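Hand-held gripper vs arm for brush pickup — which one first?

Glenys Lloyd
Trying out two setups before we order more. One is the hand-held gripper, white shell, long curved fingers. Other is a gray arm with the square marker on it. Want both to do the same job, hold a brush head steady and pass it over. Arm side is fine so far. With the hand-held one I keep losing the marker when my wrist turns, even with plenty of light. Controller is a Brodeck, if that matters. Is it my angle or teh camera?

The arm has the yellow brush head, and I've got the hand-held one up close to it, marker tilted on a diagonal.
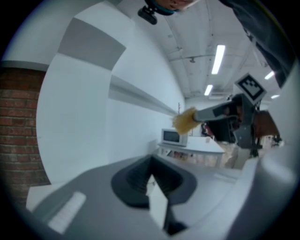

2 replies

Dace Stankevičius
Angle, I'd bet. You're very close and the lens bends everything near the edges. Things to try:
Back off a bit, keep the marker near the middle
Lock exposure — ceiling tubes wash out the white squares on ours
Do 29 slow passes, then the same at normal speed, compare dropouts
We had 213 clips on the Trisholm rig and most of the bad ones were fast wrist turns. Didnt need a new camera in the end.

Setareh Salehi
Get the arm, hand-helds are a pain. Spent a whole Sunday on mine and gave up. Also what Dace said about exposure.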